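Katene Workbench Notes
Home > Guides > Gripper setup

Setting Up the Wrist View in the Simulator Before You Touch the Real Cell

Posted 8th November by Xiaoyan Bai

I know, I know, you want to get to the picking! But please pour yourself a coffee and give the wrist view half an hour first, because a camera mount that's a little off in the Sosetti simulator will follow you all the way to the real Altudex arm (ask me how I spent most of September).

Start by loading the bracket task and sending the arm to its home pose. Open the mount panel, set the tilt to 24 degrees, and leave the other two angles at zero for now. Then open the fingers all the way and bring the arm down slowly over the part until you have it between the pads. Go gently with the jog keys, they're touchier than they look. 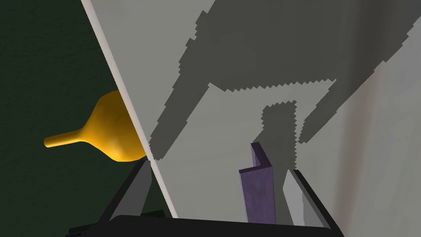 Wrist view with the fingers wide apart and the purple bracket between them, a touch right of center.

What you're after is both inner pads in view and a clear look at the part. If the palm bar hides the foot of the bracket, that's fine with me, and I wouldn't chase it. A part sitting slightly to one side is fine too, as long as you nudge the arm over before you close. Rough, stair-stepped shadow edges come from the shadow map, which I keep at a low setting so the thing runs at a decent speed on my old laptop.

Now close the fingers to 44 mm and check that both pads move evenly. If one lags, go back to the joint page and make sure the mimic ratio matches on both sides. Save the mount file under a new name, then run 4 slow test grasps before you start the long batch of 200.

Next: Copying the mount file to the Nilasdale cell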